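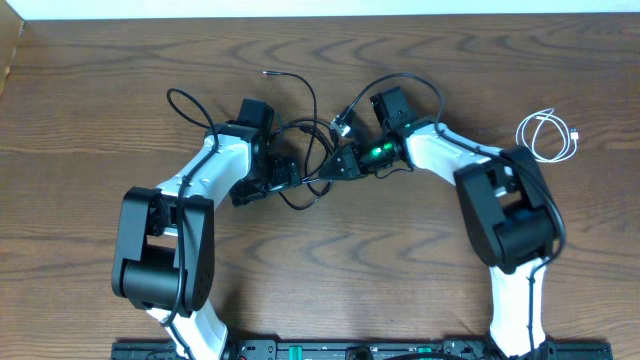
Four nights at the Skornar guesthouse

Print | E-mail

I booked the Skornar for four nights in November. The rate was fixed per room, breakfast included, and the deposit was 1,000 against a total I settled in cash at checkout.

Room 23 is on the second floor at the back. There is no elevator. The window faces the yard, and street noise is low after 10 p.m. The wall heater has two settings, and the lower one held the room at a steady temperature overnight. Hot water took a few minutes to arrive in the morning - longer if the room next door was using it.

Wi-Fi worked in the room and in the breakfast area, but it dropped on the stairs. There are two outlets, both on the door side of the bed. Bring an extension cord.

Breakfast runs from 6:30 to 9:00. Toàn Cù at the desk will pack it if you leave earlier and tell him the night before. I did this once, for the Millus bus. The stop is 80 meters from the front door and the fare is paid on board.

Parking is at the Trundutau lot, one block over. It has over 2,000 spaces and does not fill up. Guests get a stamped ticket for the first night only - the other nights are at the posted rate.

I would use it again for a short stay.

E-mail this post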